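Learning to like mornings in Zindville
4/9/21

I have never been a morning person, and my mother will tell you so before you've got your coat off. But since we moved out to Zindville in the spring I've been getting up before the birds, and I think I may be turning into one of those people. It started with coffee, as most things do in our house. My husband Ozan needs his before he can speak, and I got tired of lying there listening to him bump around the kitchen.
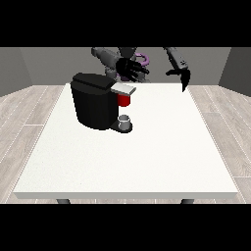
So what time do I get up now? Quarter past five, most days, and a little later if it's raining.

The first week was awful! I was asleep on the couch by 7 every night – shoes on, lamp on, the book on my face. Then it got easier, and I started walking down to the Plisura bridge and back before breakfast (I go slowly, and I stop for every cat).
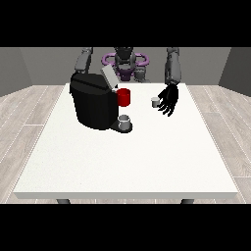

What I do with the extra hour

Mostly very little. I write to my aunt, or I read a few pages, or I sit and listen to the street wake up. Last week I wrote 500 words of a story I've been putting off for years, and I was so pleased that I woke Ozan up to read it to him.

– Canan Karabulut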